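Unplanned Stops in a Two-Arm Bed-Making Task: Fault Report
Oltmanns Lab, Virnance Project, Student Report 5

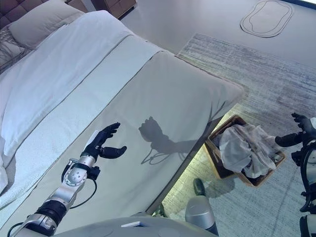

The fault reported in this section is a protective stop of the left arm during the approach to the bed. In the Virnance task the robot straightens the bedding and then transfers cloth from a basket to the bed. The stops were first noticed in February, when the arm halted with the hand open and the controller logged an over-torque event at the wrist. No contact force had been commanded. The cable on this arm runs outside the structure and hangs in a loop from the wrist along the forearm, and the loop became our main suspect once software causes had been checked.

1. Fault history

The log used for this report covers 600 approach motions. Of these, 469 ended normally and 57 ended in a wrist over-torque stop. The remaining runs were ended by the operator for other reasons, mostly grasp tuning, and are left out of the analysis. The right arm logged no over-torque stops in the same period, but it was used less and its cable had been replaced earlier, so the two arms can't be compared directly.

2. Checks made

The torque threshold was compared with the value in the Kemisano controller manual and found to be correct. The wrist joint was then driven through its full range with the cable unclipped and held clear by hand. No stop occurred. With the cable clipped back in its normal position, the stop could be produced on request by turning the wrist outward past the midpoint while the elbow was extended. In this pose the loop pulled tight against the bracket and loaded the joint.

A second possible cause was the hand catching on the bedding. We repeated the motion over bare floor and got the same stop, so fabric contact isn't needed to produce it. It may still add to the load in some runs. The logs don't allow the two effects to be separated.

3. Safety

The stop itself worked as designed. The problem was the recovery. After a reset the planner resumed from the last waypoint at full speed, and on one occasion a student was still reaching across the bed to check the cable. There was no contact. The recovery routine now requires a second button press and runs at reduced speed until the arm is back at its home pose.

4. Repair and open items

The cable was rerouted with more slack at the wrist, using a Gritine spring clip in place of the fixed tie. The pose that caused the stop now passes without an event. The added slack makes the loop hang lower, and we haven't tested whether it can catch on the rim of the basket during the transfer step. Cable wear at the bracket should be inspected before the next set of runs.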